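Fodthorpe Home & Garden Chat > Bedrooms and Storage > Emptying everything on to the bed: does it work for you?

marmalade_hatch
Posts: 552

Right, I need a sanity check from people who have done this for longer than me. We moved to Fodthorpe in February and the small back bedroom has been the dumping ground ever since. Socks, towels, packets of goodness knows what, bits of cord, the lot. My sister swears by tipping everything out on the bed so that you can't go to sleep until it's sorted. I've tried it before and ended up sleeping on the sofa, so I'm not exactly a model student!

Anyway I had another go this afternoon and started with the soft stuff, as it's the least painful to make decisions about. 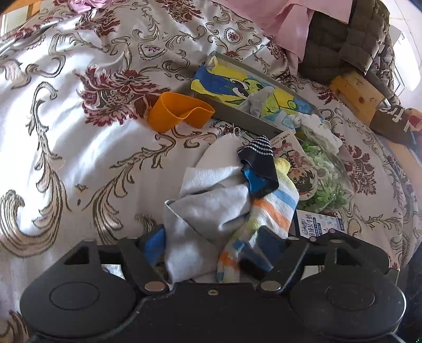
Socks are my weak spot and always have been. I can't throw a single one away in case the other one turns up behind a radiator, and then I've got a drawer full of widows. The stripy one with the orange and blue in it is the sort I mean, far too cheerful to bin. Same with stretchy bands and loops of string, I keep every one and can never find any when I want to tie something up. Do you lot have a rule for odds and ends like that, or do they just go in a tin?

Also the bedspread. I'm wondering whether I should be putting an old sheet down first.

tuppenny_rice
Posts: 753

Old sheet, every time. I did a big sort on my mum's good cover years ago and there was a leaky biro in the pile. Never came out. I did try milk, and hairspray, and some stuff from the market in Stallcombe that smelt like a swimming pool.

Odd socks: four weeks in a bag on the back of the door, then they're dusters. They're brilliant on skirting boards, you just put your hand in.

plum_duff_7
Posts: 84

I'm going to disagree with the whole method, sorry. Emptying everything out just makes one big mess out of several small ones, and then the phone goes and that's your evening gone. One drawer at a time, put it back, kettle on. I did our whole upstairs like that and it took me seven weekends but I never once had to climb over anything to get to bed.

marmalade_hatch

Seven weekends!! I haven't got the patience. I see what you mean though. My trouble is that when I do a drawer at a time I just shuffle things from one drawer to the next and feel very pleased with myself.

Quick update, I carried on. Towels and cloths are in with everything else now, plus a fish picture I'd like to put up on the wall if I can find a spot for it. I've also got a green mesh bag, which I'm thinking might do for the socks if tuppenny's method wins. 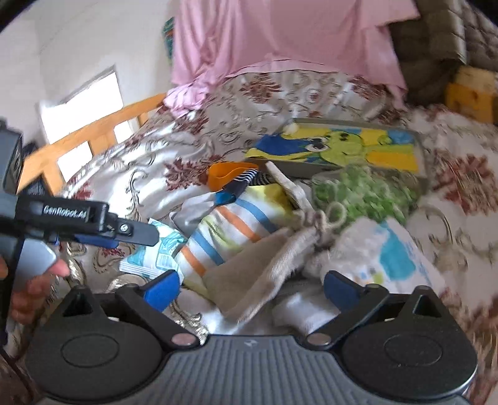
tuppenny_rice reckoned the towels should come out first, as they're bulky and the heap looks half the size once they've gone. Fold them, straight in the cupboard, no dithering. Then anything in a packet, check the date if it's got one and be ruthless.

marmalade_hatch

OK that makes sense, towels first. I was going to leave them till last because they're boring.

oddjob_wren
Posts: 310

Can I put in a word for boxes? I bought a set of the Urnum ones with the lids and they stack nicely under our bed. The lids are a bit stiff — I broke a nail on the first one — but they keep the dust off. Shallow ones are better than deep. Anything deep and you lose the bottom layer for a year.

plum_duff_7

Don't buy boxes before you've sorted! That's how I ended up with a loft full of empty boxes.

oddjob_wren

Fair, but I'd measured.

tuppenny_rice

Shoeboxes do just as well and they're free. Durrani on the high street will give you a stack if you ask in the morning, before they flatten them.

marmalade_hatch

Ooh, I didn't know that, I'll pop in. Right, I'm off to deal with towels. The fish can wait, I've got no picture hooks anyway and I'm not knocking nails in a wall at nine at night with the neighbours we've got. Will report back on the sock situation.

plum_duff_7

Good luck. Keep the sofa made up just in case.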